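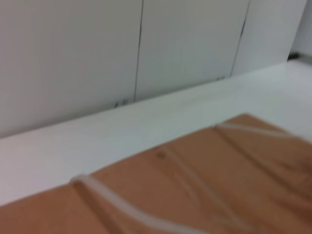

Tube translucide sur la planche brune, table de l'atelier Tesidau.

Encyclopédie > Robotique > Clubs étudiants > Tesidau

Tesidau est un club étudiant de robotique, fondé à Drasbridge par Arūnas Dzene et Ye-ji Kong. Il compte 12 membres, répartis en deux équipes. Le club travaille sur la manipulation des objets souples, surtout les tubes, que le bras doit saisir et poser selon un tracé donné. Les essais se font sur une table blanche, fermée au fond par des panneaux clairs. Chaque série comprend 48 essais. Depuis septembre, Tirta Krishnan est responsable de la programmation. Le club participe aussi à la coupe Paulauskas, où il a obtenu la quatrième place.

Articles liés
Coupe Paulauskas
Club de Pedham
Kourosh Azimi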